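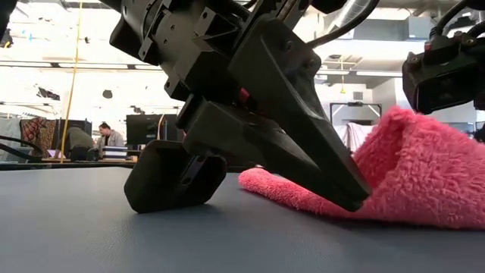 This report covers the second phase of the Drikance reusable cloth program, supported by the Brastska fund. It describes the work completed since the last report, the use of supplies, and the tasks planned through the end of the grant period.

## Supplies and stock

A total of 359 cloths and towels have now been put into use across the six workrooms. The stock includes two weights: a thin cloth for everyday wiping, and a shaggy microfiber towel for drying and for covering work surfaces at the end of the day. Both were ordered in bright pink so that they would stand out on the gray and blue-gray tabletops and would not be mixed with cloths used on the floors.

The stock check in September led to 39 pieces being withdrawn. Most had worn edges or had picked up adhesive that washing did not remove. They have been cut down for use in the storage areas and are no longer counted as program stock. The remaining 320 are in service.

A small quantity of pink foam blocks was added to the order with Diler. These are kept for narrow corners and for the rails along the table edges, where a folded towel is too thick to reach. Staff in two rooms have asked for a softer grade, and a sample has been requested. 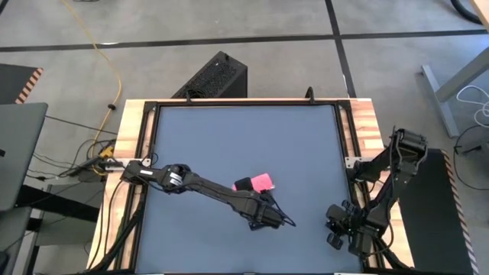
## Washing and return

Bartoš continues to collect used items and return them clean. Under the revised terms, thin cloths and towels are washed separately, as the longer pile of the towels had been shedding onto the cloths. The drying cycle has been set at 60 minutes for towels. Thin cloths are hung.

Clean items are delivered unfolded, at a lower rate. Folding is done in the workrooms, on a cleared part of the tabletop. The agreed method is as follows:

- Spread the item flat, with the label side down.
- Pull two corners gently to take out the creases.
- Fold in half twice, then press along the last fold.
- Place thin cloths on the upper shelf and towels on the lower one.

The thin cloths have proved harder to keep square than expected. They crumple in the bag and tend to slide on a smooth surface, so the step of drawing out the corners was added to the written instructions during this period.
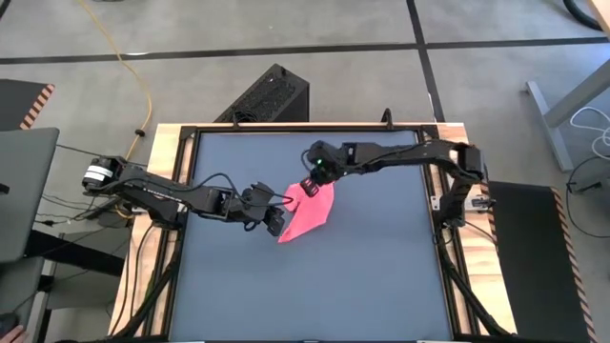 Can the thin cloths and the towels be stored in the same bin?

They should be kept apart. Lint from the towels clings to the thin cloths in storage just as it does in the wash, and mixed bins were the main cause of complaints in the first phase.

## Use in the workrooms

Paper towel orders have fallen in every room that joined the program. One dispenser has been left in each room for spills of oil or glue, and no change to this arrangement is proposed.

Returns remain uneven. Used towels are sometimes left bunched on a table overnight — chiefly in the larger rooms, where the return bin stands far from the benches. A second bin has been ordered for each of these rooms.

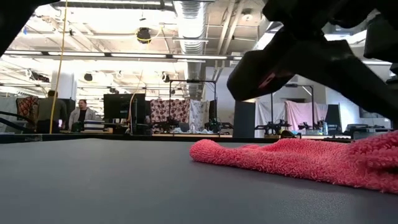 Until the bins arrive, the last person to leave a bench has been asked to carry any used items to the existing bin. The request has been added to the closing checklist.

## Next steps

The program will place its final order with Diler once the foam sample has been reviewed. The order will replace the 39 withdrawn pieces at the same split between weights. Terms with Bartoš will be reviewed before the grant period ends, including the cost of having the thin cloths returned folded. No additional funds are requested from Brastska at this stage.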